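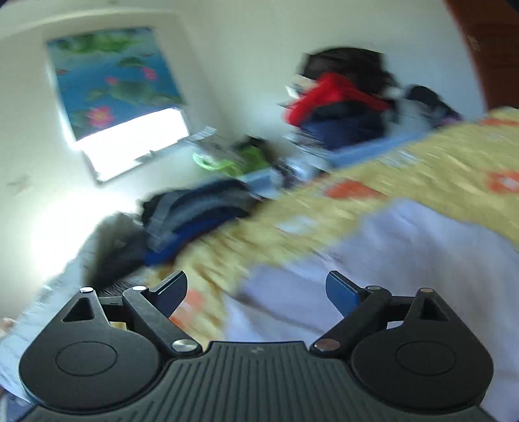

Do you need to know anything about robots to take part? A tidy-minded adult with two working hands and an untidy bedroom is plenty.

Radine is a hand-held gripper kit sold for recording household chores, so that a home robot can later be trained to do them. The maker, Plurnelance, says anyone can fold a bedful of washing with it after a few minutes' practice. We have heard that sort of thing before. At Pretuvholm we test home gadgets for people who might pay for them, and we want 28 testers in June to find out how much of the claim holds up.

You would use the kit at home for 3 weeks, on jobs you would be doing anyway: folding cloths, straightening a bed cover, shifting clothes and bags from one heap to another. Sessions last no more than 2 hours. After each one you fill in a short form. We want to hear about sore wrists, dropped socks and the point at which you gave up and used your fingers.

We pay £280 on return of the kit and the forms, whatever you thought of it. Plurnelance lends us the kits but doesn't see the report before our readers do, and has no say in who we pick.

You should be over 18 and have no current hand or wrist injury. The camera records whatever is in the room, so everyone you live with must agree in writing. Please don't apply if you work for a robot firm or own shares in one.

To apply, write to Nidia Henao at Pretuvholm with a few lines on your home and the chore you most dislike. Questions about pay or recordings go to Halldóra Hjaltadóttir.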